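Zotido G6 - Greifer-Kit für die Küchenzeile

Zubehör > Greifer > Komplettsets

Preis: 1.177 Euro, Handgelenkkamera inklusive, Versand aus Winden

So, da ist er also endlich im Shop! Ich habe den G6 seit Januar bei mir am Arm hängen und wollte ihn erst einstellen, wenn ich selbst damit zufrieden bin. Wer schon den alten Zotido kennt, wird sich schnell zurechtfinden: gleiche Software, gleicher Stecker, aber deutlich schlankere Finger und eine Kamera, die endlich dort sitzt, wo ich sie immer haben wollte, nämlich direkt am Handgelenk. Damit sieht man die Fingerspitze noch, wenn der Greifer schon dicht über einer Schüssel steht. 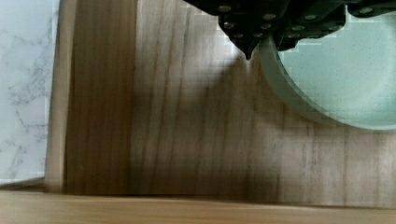 Alby Stubbs

Glas war bei mir immer das Sorgenkind. Helle, durchscheinende Schüsseln auf Holz, dazu der Schatten vom Greifer selbst - da hat mir der alte Tiefensensor regelmäßig Unsinn geliefert. Mit dem G6 fahre ich solche Teile inzwischen nur noch nach dem Kamerabild an, langsam von oben und mit einer Spitze knapp außerhalb des Randes. Das braucht Geduld beim Einlernen (mein erster Nachmittag war ziemlich frustrierend, ich gebe es zu), aber danach macht es richtig Spaß!

Die Platten sind mattschwarz und verschraubt. Das klingt nach einer Nebensache, aber ich schraube nun mal gerne selbst, und wenn eine Spitze verbogen ist, tauscht ihr eben die Spitze. Ersatzspitzen kosten 173 Euro das Paar, die habe ich eigentlich immer da. Nehmt bitte einen ordentlichen Schraubendreher und zieht erst alle Schrauben locker an, dann fest. Nikau Hollis hat mir für die Anleitung die Reihenfolge aufgezeichnet, das Blatt liegt im Karton.

Was ihr sonst noch bekommt: den Adapterflansch von Skurnarov, ein Kabelset, die Kamera mit Halter und einen Zugang zur Solís-Software für 6 Monate. Danach läuft die Grundversion einfach weiter, nur die Aufzeichnung längerer Abläufe kostet dann extra. Ich komme mit der Grundversion gut hin, muss aber dazusagen, dass ich meistens kurze Sachen mache: greifen, umsetzen, ablegen, wieder von vorn.

Zum Üben empfehle ich eine ganz normale, vollgestellte Arbeitsplatte. Bälle, ein Teller, Schneidbretter, eine Teeschachtel, was eben so da ist. Auf einem leeren Tisch läuft am Anfang alles wunderbar, und dann kommt der Toaster ins Spiel und man fängt wieder von vorne an.

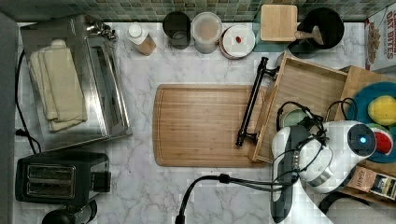
Und denkt an die Kabel! Ich lasse am Handgelenk immer eine großzügige Schlaufe, sonst zieht es beim Drehen am Stecker. Im Kabelset sind deshalb zwei Längen drin, nehmt für den Anfang die lange. Bei Marmor und anderen hellen Flächen stelle ich außerdem die Belichtung der Kamera fest ein, die Automatik pumpt mir da zu stark.

Gewöhnungsbedürftig finde ich die Kalibrierung. Sie will nach jedem Fingerwechsel neu gemacht werden, und das Menü dafür ist bei Solís gut versteckt (Werkzeug, dann Erweitert, dann ganz unten).

Lieferbar ab Lager, Artikelnummer 272. Wenn ihr unsicher seid, ob der Flansch an euren Arm passt, schreibt mir vorher kurz das Modell - ich antworte meistens noch am selben Abend.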